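**Two-arm sim cell: left gripper stops short on the pick**

**tesus_den** – Setting up the kitchen cell in Galtberg, build 603. Both arms run, but the left one stops before it closes on the cucumber.

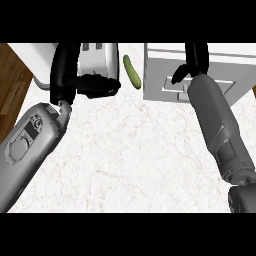

Left and right grippers open, cucumber on the worktop between them.

I've checked the joint limits and reloaded the arm files. Same stop at step 80 every run. Anything else to look at?

**cornura** – Check the collision margin on the left fingers. They're right in front of that toaster thing. If the margin is set to 5 mm the planner may think it's already touching.

**old_hinge** – I doubt it's the margin. A margin fault gets logged and he hasn't mentioned one. I'd look at the base offset for the left arm. Build 603 reset mine to zero.

**cornura** – It only gets logged if you've turned contact warnings on. They're off by default.

**tesus_den** – Warnings were off. Turned them on and got two, both for the left fingers against the appliance. Base offset is fine.

**old_hinge** – Fair enough. I'd still move the appliance back before touching the margin. Drop it too low and the fingers clip through things.

**cornura** – Moving it means redoing the start poses. Set the margin to 2 mm, left gripper only, and save it as a separate profile.

**tesus_den** – Set to 2 and it gets past step 80 now. Will try old_hinge's way as well – the start poses need redoing in May anyway.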